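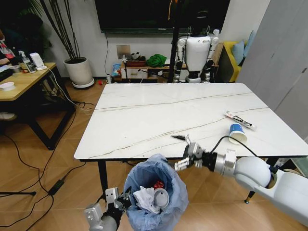
Rultwood opens its model apartment to visitors twice a summer, and I have wanted to go ever since a neighbor came home from one talking about drawers for a whole dinner. I finally made it on 2026-07-22, and I'm so glad I did! The day is called Tidy Rooms, and it is all about how furniture holds up to the mess people make on it. The living room was my favorite stop by a mile. It has a white table with a marble pattern on top, thin brown veins running through it, set on black metal legs over a light herringbone-style floor, and the clearing-up goes on right there: a blue and white paper cup on its side, a squeezed tube near it, and a trash bin in front with crumpled tissues already in the bag. I could have stayed there all morning.

Getting there was easy enough. Bus 14 stops at the Rultwood gate, and the walk up from the road takes you past the timber yard, which smells wonderful after rain. Coffee was in the hall. The sign-in sheet asked what the messiest spot in our own homes was, and I wrote "the table, always."

The tour itself starts with a talk on surfaces. A patterned top forgives a lot, we were told – crumbs and small smears get lost in the veins, so you have to wipe by habit and not by sight. That was news to me. My own table at home is plain dark wood and shows every fingerprint, and I had always thought of that as a fault. Now I think it may be the only reason it ever gets wiped.

Then came bins, and I mean a good long stretch on bins. I loved it. The advice was to bring the bin to the table and leave it there until the top is clear, so you aren't walking back and forth with one tissue at a time. The bag in the living room bin was folded well down over the rim, and it was a translucent light blue, so you can judge how full it's getting. I have been tucking mine in too short for years, and it slides down the first time anything heavy goes in.

The low TV cabinet got less time than I wanted. It is wood with white drawer fronts, and there was a little panda figurine on it that I would happily have taken home. Someone in our group asked whether things should be allowed to live on top of a cabinet at all, and the guide said yes, if you like looking at them. Fine by me! My own cabinet is going to keep its shells.

After lunch (cheese rolls, very good ones, plus a lemon cake that went fast) there were two short workshops. I picked the one from Kulero on drawer dividers and missed the one on floor care, which I regret a bit, as herringbone is what I want for our hallway. People who went said to ask for the handout, but the pile was gone by the time I got to the desk.

Entry was free, the small car park fills up early, and the next open day hasn't been announced yet. Bring flat shoes. The stairs up to the apartment are steep and there is only one handrail.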